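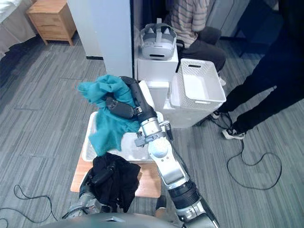

A teal cloth bunched up on a white tray, one edge hanging over the rim.

I own 114 dish towels. I know this because last March I dumped every one of them on the bed, fully intending to keep a dozen, and then sat there until dinner going through them like old letters.

It started with my aunt, Geeta Kanaujia, who gave everybody towels. Weddings, new babies, a broken wrist, you got a towel. She bought them from a shop called Tiwari, two bus rides from her apartment, and she ironed them before wrapping them (she ironed everything, including the wrapping paper). When she died I got a whole suitcase of them, and I guess I just kept going from there.

My husband thinks the sensible number is 6. He's wrong, but I did want to know what other people do, so I started asking. Dorota Szewczyk, who taught me to make pierogi years ago, keeps 50 and boils the white ones in a stockpot on the back burner. Satish Solanki next door uses one until it gives up, then buys another exactly like it. I've seen that towel. It's more hole than towel, and he dries wine glasses with it and they come out perfect!

Which brings me to the only thing I've really learned, and that's that old ones are better. A brand-new cotton towel pushes water around the plate. Wash it a couple dozen times, skip the fabric softener, and it finally starts drinking. Linen is even slower to come around, but oh, when it does. I have a Jornska linen one with a blue stripe that was like cardboard for two years and is now the first thing I reach for every single morning.
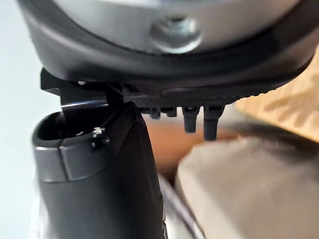 My washer is older than my marriage and I treat it with more care. I run hot cycles for the greasy towels, cool for the dyed ones, and I never stuff it full, a habit I picked up from Umesh Jaiswal at the repair shop on our corner. He let me hang around one afternoon while he worked, and I got a whole lecture on bolts. Give him a round one sitting in the middle of a silver-gray metal face, with a recess in the center, and he'll tell you to find the tool that fits before you so much as touch it. I've ruined enough screws with a butter knife to know he's right.

So, the bed. By ten at night I had a pile to keep and a pile to give away, and the second pile had four towels in it. One was a souvenir from a lake I've never been to. I gave them to Pacita Enriquez, who cuts up old cotton for rag rugs, and she sent me home with a bag of her own leftovers, including two perfectly good towels with lemons on them.

They're in the drawer now. The drawer doesn't close, so I've moved the potholders to the cabinet over the fridge, where I can't reach them without the step stool.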